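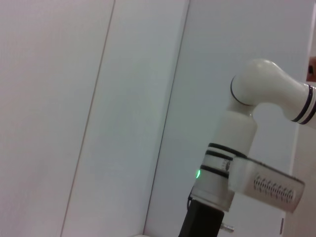 3.2 Wall linings and joint visibility

Lining panels were surveyed in 17 workrooms at the Paltstead site, all of them fitted out under the same contract and all finished in white or off-white. The survey was limited to the joints between panels and to the internal and external corners, as these were the places where earlier occupants had reported dirt and early wear. Two kinds of line were recorded separately. A flat joint is one where neighbouring panels lie in the same plane, and a corner joint is one where the plane changes. The difference in how strongly the two read at normal viewing distance can be seen in Figure 3, where the seam between two pale panels is a thin gray line and the corner edge beside it is the more pronounced of the two. The panel faces are smooth, with only faint texture. This was the usual condition in the survey and is taken as the reference case below.

Figure 3. Flat joint and corner edge in pale wall lining, reference case.

Each joint was scored by two observers working independently (Odoi and Fonseca), on a scale from 0 (not found without touching the wall) to 6 (visible from the doorway). Scoring was done in the morning with the room lights on and blinds closed. A total of 164 joints were scored. Of these, 150 were given scores by the two observers that differed by no more than one point, and the mean of the two was used. The remaining joints were visited again by a third observer (Sarpong), whose score was taken as final. Most of the disagreement concerned flat joints close to a light fitting, where the apparent depth of the line changed a good deal with the position of the head.

Corner joints scored higher than flat joints in every room. We attribute this mainly to the change in brightness between the two planes. Even where the joint itself is tightly closed, one wall usually looks a little lighter than the other, and the eye places a line at the change. It follows that a corner score cannot be read as a measure of workmanship in the way that a flat joint score can, and the two sets are not pooled in the analysis.

Flat joints behaved differently. Their scores rose with the width of the gap and with the amount of dirt held in it, and were little affected by the colour of the panel within the narrow range met on site. Joints filled with the Plustau compound kept a lower score than those left open, although the filled joints were also the newer ones and the effect of age cannot be removed from the present data. In two rooms the filler had shrunk back from one side, leaving a fine shadow along part of the length. These joints were scored on their worst section.

Cleaning was not controlled. The rooms were wiped down on a Friday under the normal site routine, and scoring was arranged for the following working day wherever access allowed. No attempt was made to clean inside open joints before scoring, as the aim was to record the walls in the state their occupants saw them. The relation between joint score and gap width is taken up in Section 3.3.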